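Teaching a Table-Clearing Task by Hand: What We Got and What We Doubt
Project report, second-year robotics practical
Author: Luuk Stevens
Submitted 09/05/2021

1. What we set out to do

The assignment was to pick one household task, demonstrate it often enough to train a policy, and report whether the training did anything. We picked clearing dishes from a small table. The course handout says that showing a robot a task by hand is "the natural way to program." I wanted to see how much of that sentence would survive a month of doing it.

We compared two ways of demonstrating. The first was remote control of the arm through Sokach, the teleoperation software the department already had installed. The second was a pair of hand-held grippers with marker cubes, so that a person does the task directly and the software works out where each gripper was. We called our own recording and cleanup scripts Flirketti, for no good reason, and the name stuck.

2. Remote control

Sokach works, but it is slow, and the person driving learns bad habits. After one afternoon I was approaching every cup from the same side because that was the side I could judge depth from. A policy trained on my episodes did the same thing, including when the cup was turned so that this made no sense. It had learned my blind spot.

We kept 31 remote episodes. I would have liked more, but each one cost so much patience that the later ones were plainly worse than the early ones. Van den Broek's lab notes from last year report smoother driving with the same software. They don't say how many attempts were thrown away, so I can't compare.

3. Hand-held grippers

This was faster by a wide margin. After cleanup we had 1,509 usable episodes, and the raw count before cleanup was 4,000. I want that second number in the report because most write-ups only give the first. More than half of what we recorded was discarded, mostly because the tracking lost a cube when the wrist rolled over or one hand passed in front of the other.

The two-handed episodes were the worst for this. People like to bring their hands together over whatever they are moving, and that is where one cube hides the other. We asked demonstrators to keep their hands apart, and they did, and then they no longer moved like people clearing a table. So the claim that hand-held demonstration captures natural motion needs a footnote at the very least.

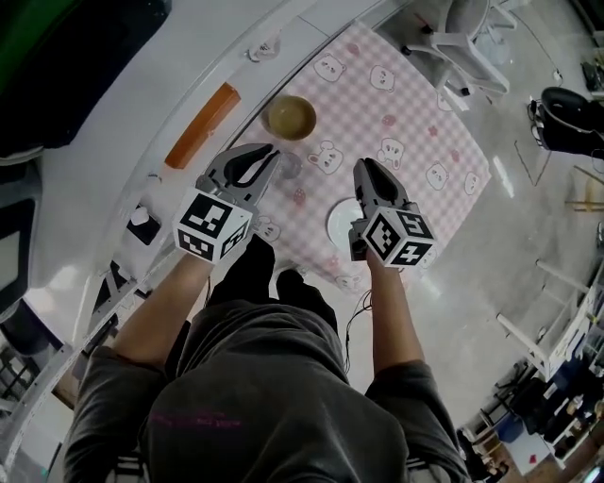

Then there is the tablecloth. We left a patterned one on for the whole set because somebody argued that a busy background would make the policy more robust. Maybe. We never recorded a matching set on a bare table, so we have nothing to test that against, and I'd ask the reader to ignore anyone in our group who says otherwise.

4. Results

On the arm, the policy trained on hand-held data finished the task in 16 trials out of 31. The remote-control policy did worse, but it also had a tiny fraction of the data, and I don't think the comparison means much. Glass was a problem for both. Plates were better when the rim was clear of other objects.

A fairer test would match the two methods by hours of human effort. We didn't log hours until January, when half the recording was already done.

5. Remaining doubts

The Grirura arm is slower than a human wrist, and we stretched the demonstrations in time to suit it. I have no idea what that does to a motion that depends on speed, such as a quick tilt to free a stuck plate. Our episodes contain plenty of those — the robot never managed one.

I would use the hand-held grippers again, with fewer demonstrators and a log sheet from the first session. The cleanup scripts and the list of rejected episodes are in the project folder, sorted by reason for rejection. The "other" category is too large and still needs to be gone through.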